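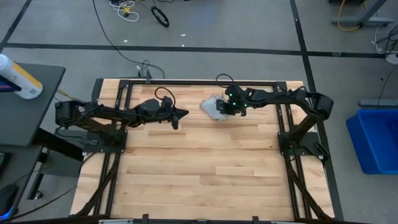

Booking support for a small duo tour, flat fee or door split?

My sister-in-law and I play as a duo (fiddle, guitar, two voices) and we've been offered a night at Endside, the upstairs listening room. It would be our first headline show in a room with proper seats. The booker has given us a choice of a $700 flat fee or a split of the door after costs. We also get to pick our own opener. I've done a lot of pub gigs where you get paid from the till and go home, so I don't know what's normal for this kind of room. We want to sell a few things at the back as well, and I'd thought of a tabletop in pale and pinkish-brown strips of wood like the one up top, with a plain cloth on it and the records laid out. What should I be asking before I sign? The show is in the autumn and he wants an answer soon.

Rhea Lumanlan

Cor Jacobs

I booked a folk club for a good while and still help out with one. Ask for the costs in writing before you look at the split. "After costs" can mean the sound tech and nothing else, or it can mean the tech, door person, posters, licence fees and a cleaning charge. I've seen a duo sell out a room on a split and take home less than the flat fee would have been.

Work out what the door has to bring in for the split to beat $700. If costs are high and you'd need the gross to reach $900 or better just to get near the fee, then think about how many people in that town have heard you play. A mailing list helps with this. Followers don't, much. We had an act with 2,023 of them on one site and the chairs were mostly stacked by the second song.
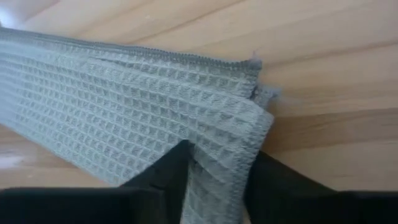

Who pays the opener if we choose them ourselves?

Usually the headliner does, out of the fee or their share of the door, unless the contract says the venue covers support.

Get that one settled early. With a flat fee of $700, a decent opener and fuel both ways, you may not have much left to split between two people. Some bookers will add a bit for support if you ask, and they won't think less of you for asking.

Other things to have on paper: load-in time, length of sets, who supplies the DI boxes, whether the room takes a cut of merch, and what happens if they cancel. The merch cut is the one people miss. Ask if it applies to records as well as shirts.

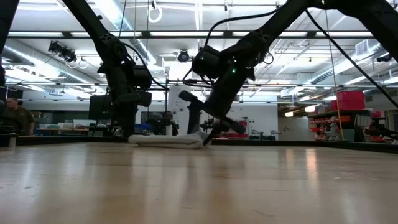 Also find out if there's another show in town on the same night. A listening room draws from a fairly small crowd, and if Hrynyshyn are playing the theatre down the road, a good part of that crowd will already have tickets. The booker should know. If he's vague about it, check the theatre's own listings.

Tharindu Thambiah

take the flat fee. first headline show you want to know what you're getting. played Endside in February, nice sound, stairs are a pain with an amp

Baldur Brynjólfsdóttir

I'd go the other way from Tharindu, with one condition. Ask for a guarantee against the split, meaning you get a lower fee no matter what, or your percentage of the door, whichever is greater. Plenty of small rooms will agree to it. We did our last run that way with Trostora opening, and on two nights the percentage came out ahead. On the rest we took the guarantee and were glad of it.

Cor is right about costs. Ask for a cap on them too, so a surprise doesn't come off your side after the show.
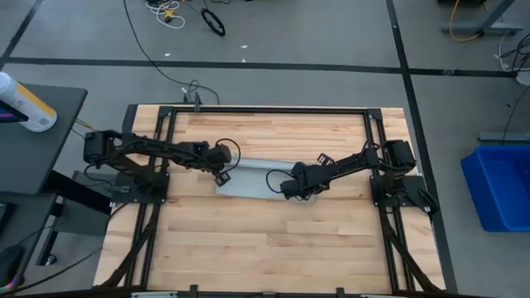
As for the opener, pick someone local with their own listeners and a different sound from yours. Two fiddle acts in a row is a long evening. Give them thirty minutes and tell them so in the email, and let them put their own records out beside yours. Do a short soundcheck together if the tech has time, and agree on who is using which mic so nobody's shifting stands in the dark.

Make sure you register your set list with your rights organisation afterwards. It's not a lot of money for one night but it's yours. I keep ours in a notebook and send them in at the end of each run.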